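Plerkesum Finger Pad and Camera Trial
Progress report to the Ukness program office
15 May 2018

Work since January has gone into one question: can the pair of small arms on the Mavside bench handle mixed tableware with the molded foam pads, or do we need to pay for the Gebreyes fingers quoted in the original plan? The short answer is that foam is good enough for plates and is our choice for the rest of this period. Bowls are still open.

The trial covered 700 handling attempts under operator control, split between foam pads and the hard rubber pads that came with the grippers. Operators were told to stop an attempt when a plate slipped or touched the rack hard enough to move it. With foam we stopped 32 attempts. With rubber we stopped more than twice that, and most of those involved the rims of glazed plates. The arms, the motors and the controller settings were the same for both.

Pad wear is the main cost. A pair of foam pads lasts 10 working days before the edges start to tear near the finger mount. Replacements are molded in house, so this is a matter of time more than money. We have started a log of pad changes for each arm.

Bench and wrist camera views with the foam pads fitted:

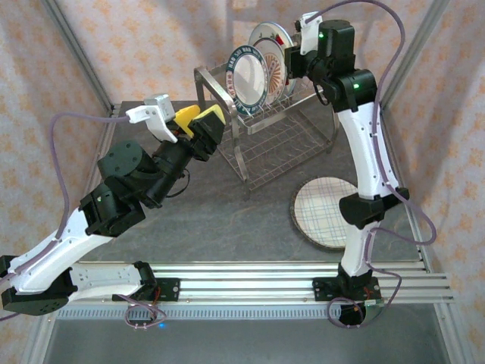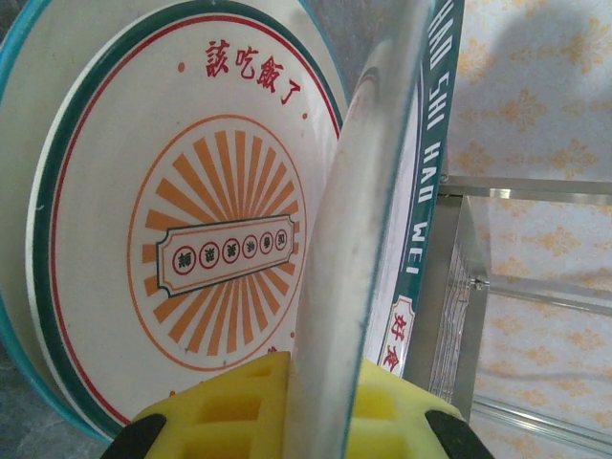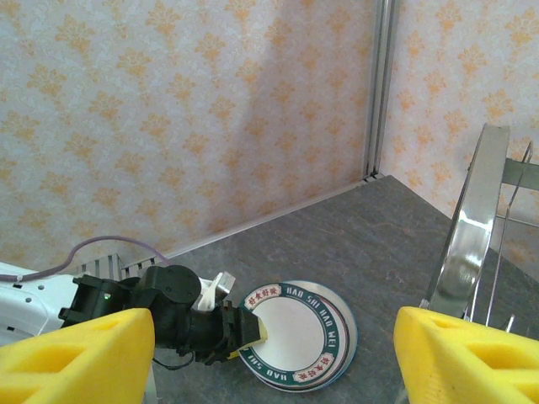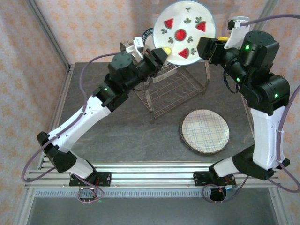

On cameras, the bench review ended with a request that we drop the fixed view and save the storage, the argument being that the wrist cameras already record every grasp. We tried that for part of the trial and do not recommend it. The wrist view is better for judging how a rim sits between the pads, but it is hard to tell from it where the other arm is. Operators working from wrist views alone were slower at handing a plate from one arm to the other. We would like to keep both and lower the frame rate of the fixed camera instead.

Cable routing took longer than planned. The first layout pulled on the wrist connectors at full reach, and we lost several sessions to dropped video. Longer cables with slack left at the base have cured this so far.

Spending is within budget. The one unplanned item was $345 for spare connectors and cable. The money set aside for the Gebreyes fingers has not been touched, and we ask to hold it until the bowl tests are done.

Next steps are bowls and cups with the same pads, a second pad shape with a deeper pocket, and a repeat of the plate set by operators who have not used the bench before.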